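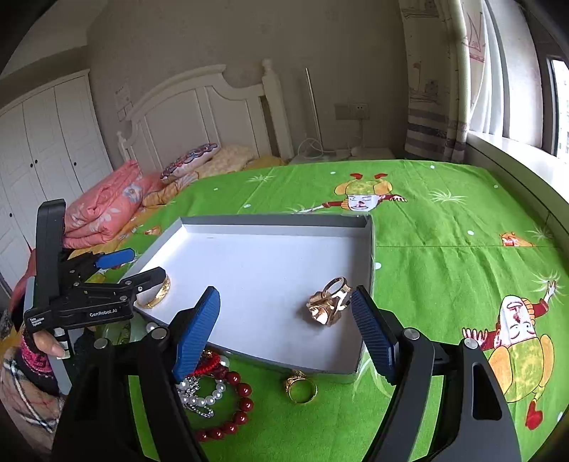
day 2 of blue ribbed pads vs the old flat ones. jewelry round. Rok Omerović says rings are cruel, Rok is right

2/ flat pads: 122 tries, 7 drops on thin bands alone. they spin. you close, ring turns, gone

3/ ribbed: way better on bangles, the rib catches the edge. beads fine too. fine chain still a mess, slides between ribs adn hangs there

4/ linkage feels stiffer than the Jistlow one. good for small stuff, my thumb disagrees after 12 minutes

5/ Mbali Oosthuizen asked about wrist cam angle. tilt it down more, otherwise the pads hide the ring right when you need it

6/ not tried: softer pads from Udodix. they're in the mail. anybody run those on chains?? tell me befoer I waste an afternoon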